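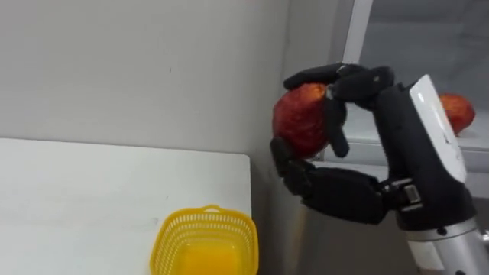

Remedios Maglaya thinks the elimination platform drops too slowly, and she said so twice before I had my coat off. Her words were that the contestants have time to wave, say goodbye to their moms and fix their hair before their heads go out of shot. She'd like a gasp. What she's getting at the moment is an elevator.

15/03/2022, Gasness shop

So, platform day. She's right, by the way. I watched the playback from the last rehearsal and it really does look like somebody leaving a department store. The speed that felt scary standing on it looks like nothing at all on screen, and the host has to fill the gap with chatter, and then the chatter steps on the music sting. Sound had a note about that too but they were nicer about it.

First thing I did was pull the side skirt off and look at the lowering gear with the Brasden manual open on the bench. We've been running the Brasden winch on the slow setting ever since the pilot, and as far as I can tell that was only ever meant to be for the pilot. There's a strip of tape on the control box that says LEAVE THIS ALONE in handwriting I don't recognize. I asked about it at lunch and got a lot of shrugging, so I left the tape where it was and wrote the old setting next to it in marker in case we have to go back.

Then sandbags. Did 14 drops with bags on the deck, going up a notch every few runs, and got to a speed I liked by the end. The stop at the bottom was the ugly part — at the higher notches the deck bounced, and one bag tipped over onto the lip. I don't want that to be somebody's knee. Swapped the old rubber pads for the thicker ones out of the Dalisay crate (the ones left over from the spinning couch, rest in peace) and the bounce got a lot smaller. Not gone. I'd call it a nod.

After that I rode it myself. Went down nine times, holding the rail for the early ones and then with arms at my sides like the contestants do. My stomach noticed! It's a proper drop now, with a soft finish, and I came off it laughing, so I think that's the one. Remedios filmed the last few from the audience riser and texted me a single exclamation point. I'm taking it as a yes.

Things still bugging me:

The hatch lid. It's supposed to slide shut over the hole as soon as the deck is down, and at the old speed the timing was fine. With the faster drop there's now an awkward pause where everybody at home gets to look into a dark square. I can start the lid earlier but then I'm relying on the bottom switch being honest, and that switch has lied to me before. Want a second switch on the other rail before I touch the lid timing. Ordered it. Until it's fitted the lid stays on the old delay and the director can cut to the judges.

Lights. The ring around the hatch is wired through the same plug strip as the fog machine, which I only found because I kicked it. Please, whoever's doing the floor reset, run those separately. If the fog heater trips, we lose the ring too, and then we have a hole in the floor with no light around it.

The voting desk. Not my job, but it was in the way so I moved it, and one of the buttons stuck down when I put my hand on it. The Oline people are sending over a new top panel. In the meantime I cleaned under the button with a swab and a lot of something sticky came off (soda? hair product?). It clicks again. I'd still test it before every run, since a stuck button on a results night would be a nightmare and I'd rather not be in the building for it.

Money, because I'll be asked: the pads cost us nothing, the switch is small change, and I've put in for 500 dollars to get the skirt rebuilt with proper hinges. It currently comes off with a screwdriver and bad language, and I've now done it enough this season to have opinions. If they say no I'll do it with cabinet hinges and charge it to lunches.

A note about the rehearsal stand-ins. They've been great sports but a couple of them have been hopping just as the deck lets go, for the look of it. It does look funny! It also means they land on a moving floor. I've asked for that to stop and I've asked Remedios to say it in the briefing too, because they listen to her and they think I'm the guy who sweeps up. Feet flat, knees loose, no bags or heels on the deck. The contestants get the same talk.

Sandbag run again first thing before anyone steps on it, same notch, and somebody other than me on the stop button. Allow almost 15 minutes for that and don't let them squeeze it. I'd like us to settle on this setup and keep it through the June finale, where they're talking about dropping two people at once. I have not said yes to that. I'd have to see the weights, and I'd want the second deck built from scratch instead of whatever it was they drew on the napkin.

Napkin is in the drawer with the spare fuses.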